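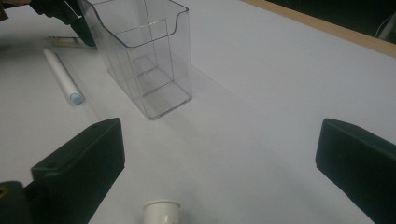
Sachstandsbericht zum Vorhaben »Aufräumen am Schreibtisch«
19. August 2023 | von Eirini Alexiou
Seite drucken | Per E-Mail versenden

Liebe Förderer bei Gokley, liebe Kolleginnen und Kollegen,

seit unserem letzten Bericht im Mai ist einiges liegen geblieben und einiges schneller vorangekommen, als ich es mir zu wünschen getraut hätte, und deshalb fällt dieser Brief wieder etwas länger aus. Sie hatten uns gefragt, ob eine Maschine heute schon die kleinen Handgriffe übernehmen kann, die im Haushalt und im Laden jeden Abend anfallen. Wir haben uns, wie besprochen, auf das Einräumen von Schreibsachen beschränkt. Das klingt bescheiden, hat es aber in sich: Ein weißer Stift auf einer weißen Tischplatte, dahinter ein leerer, durchsichtiger Behälter, von dem man oft nur die Kanten erkennt – da muss auch ein Mensch manchmal zweimal hinschauen, und unsere Software (intern heißt sie weiterhin Plirketik) tat sich damit anfangs sehr schwer. Inzwischen findet sie die Öffnung des Behälters in der Regel, sofern das Licht nicht zu schräg einfällt.

Was wir seit Mai gemacht haben

Der größte Teil der Zeit ging in die Vorführungen von Hand. Wir haben den Ablauf in 5 Teilschritte zerlegt und jeden davon immer wieder mit den Handgreifern vorgemacht, in wechselnder Reihenfolge und mit wechselnder Ausgangslage der Stifte. Das ist eine geduldige Arbeit, und ich möchte an dieser Stelle allen danken, die sich dafür Nachmittag um Nachmittag hingestellt haben! Bei den Greiferbacken haben wir lange an den Belägen herumprobiert und auch die Firma Kontogiannis um Rat gefragt, die uns freundlicherweise gleich mehrere Muster geschickt hat.

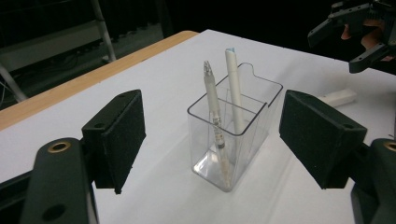 Mit den Auflagen aus weicherem Material rutschen uns glatte Stifte deutlich seltener weg, und auch das Aufrichten vor dem Einstecken geht ruhiger vonstatten. Wo es noch hakt, ist der Moment des Loslassens. Die Maschine lässt gern ein wenig zu früh los, der Stift kippt gegen die Wand des Fachs, und dann weiß sie nicht recht, ob sie fertig ist. In unserer letzten internen Prüfung gelangen 9 von 10 Durchgängen mit einem einzelnen Stift, was uns alle sehr gefreut hat. Sobald aber ein zweiter Stift und der Radiergummi dazukommen, sinkt die Quote spürbar, und die Ergebnisse schwanken von Tag zu Tag so sehr, dass ich Ihnen dafür lieber noch keine Zahl nennen möchte.

Für den Probebetrieb im Laden von Tukby heißt das: Das Nachfüllen eines Stiftregals trauen wir dem System unter Aufsicht zu, das abendliche Aufräumen eines unordentlichen Tresens noch nicht. Eine Aushilfe braucht dafür ein paar Minuten und plaudert nebenbei mit der Kundschaft. So weit sind wir nicht, und ich möchte da auch keine falschen Hoffnungen wecken.
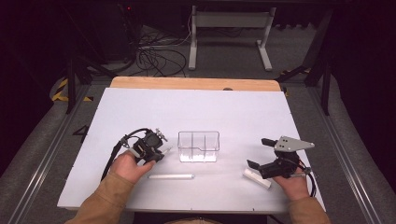

Nächste Schritte und eine Bitte

Bis zum nächsten Bericht wollen wir das Zusammenspiel beider Greifer verbessern, also das Festhalten des Behälters mit dem einen und das Einstecken mit dem anderen. Außerdem möchten wir 2 weitere Behälterformen aufnehmen, darunter eine undurchsichtige, damit wir endlich vergleichen können, wie viel der Schwierigkeit wirklich am klaren Kunststoff hängt. Die Mittel für Material reichen noch. Knapp wird es bei den Stunden für die Auswertung, und ich wäre Ihnen dankbar, wenn wir darüber bald einmal telefonieren könnten.

Mit herzlichen Grüßen
Eirini Alexiou

Seite drucken | Per E-Mail versenden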